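Tresine Makers Forum > Builds > Arms and grippers

Thread: Arm at shared workshop, sorting small wire harnesses. Grip is OK, placing is not

skomthorpe_bench
Joined: September 2018
Posts: 46

Good evening to all. I write here the first time about my own build, before I only read. Please excuse my English, I try to be exact.

In our shared workshop we make small wire harnesses for the sensor boxes of the club. They are kept in a yellow tray with compartments, and then they must go one by one into a flat steel tray, where a person checks them. This is boring work and people make mistakes in the evening. So I want the arm to do it. The arm is a second-hand Cemora with six joints, the gripper is a parallel one with two fingers, and the camera sits on the wrist.

The program does four steps: look, go down, close, carry. The look step works well since I put white paper on the bottom of the steel tray. Before, the camera was confused by reflections of the lamp. The rim still shines, but the paper area is calm and I can find a wire on it without trouble.

My problem is the other end of the harness. The fingers hold the wires, but the connectors are free and go where they want. The harness is stiff in one part and soft in another part, so I can not predict where the plug will be. I put one view from the wrist camera. 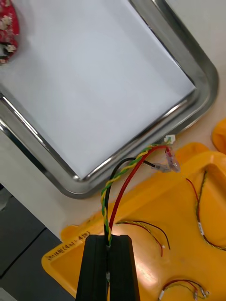 Wrist camera, harness in the fingers, connector end at the rim of the steel tray.

The position of the fingers I know very well. The position of the white plug I do not know at all, only if I search for it in the picture. When the plug touches the rim, I worry that it catches there while the arm moves on.

My questions are two. Should I grip nearer to the connectors? And is there a simple way to know that the plug is over the rim before I move to the side?

I keep a log. In 748 picks the arm dropped the harness 59 times, and most of these happened at the rim. July 2021 is our open evening and I would like to show it there.

teshome_cnc
Posts: 1203

Grip nearer to the connectors, yes. Look at how long the free part is compared to the fingers. All this length is a lever. If you hold just behind the clear sleeves, the plug can not swing so much.

Also your tray has raised ridges between the wells. Do you go straight up before you move to the side? With a twisted pair I would lift high first, higher than seems necessary.

oldsolder
Posts: 388

I disagree with teshome_cnc. Please do not grip close behind the crimps. If something catches, you pull on the crimp and you make a bad contact which you find three weeks later. I repaired enough of these. Hold the wire in the middle, where it can bend, and change the path of the arm.

For me the wrong thing is the height of the steel tray. Its rim is a wall, and you pull a soft thing over a wall. Can you use a flat plate with paper on it?

skomthorpe_bench

Thank you both. I answer in order.

@teshome_cnc: I go up 4 cm and then to the side. I see now that this is too little, because the free end is longer than this. I will change it tonight.

@oldsolder: The steel tray must stay, because the person who checks carries it to the other room with the harnesses inside. On a flat plate they would fall off. But your remark about the crimps is important for me. I did not think of a hidden damage.

teshome_cnc

I did not say to pull with force! If the gripper current goes up, you stop. Then the crimp is fine. And holding in the middle also has a price, the two ends hang down on both sides and you have two problems.

oldsolder

Does his gripper measure current? Many of the cheap ones only say open or closed.

skomthorpe_bench

It gives a current value, but only for the fingers. It shows me if something is between them. It does not show if the wire is pulled from the side, I tested this by hand.

pinion46
Posts: 97

Maybe too simple, but can you approach the tray from the corner? The corner is round. A plug that touches a round corner has a chance to slide off. On the long side it hits the edge flat.

And I would do the search for the plug while the arm is still over the yellow tray. One picture, find something small and white, calculate the distance to the fingers, then choose the height from it. The paper is white too, so search only the part of the picture outside the steel tray.

skomthorpe_bench

@pinion46: This is very helpful, thank you. The white plug against the white paper was exactly my trouble when I tried it in the spring. The yellow plastic is a much better background. The table is also light, so I will take the picture when the plug is still low over the yellow.

My plan is now: higher lift, picture over the yellow tray, and grip between the middle and the connectors, so both of you are a little unhappy with me. I will run it with old harnesses first and check the crimps with a pull test after. I write the numbers in this thread when I have them.

oldsolder

Pull test on each wire separately please, also on the thin twisted ones. Those go first.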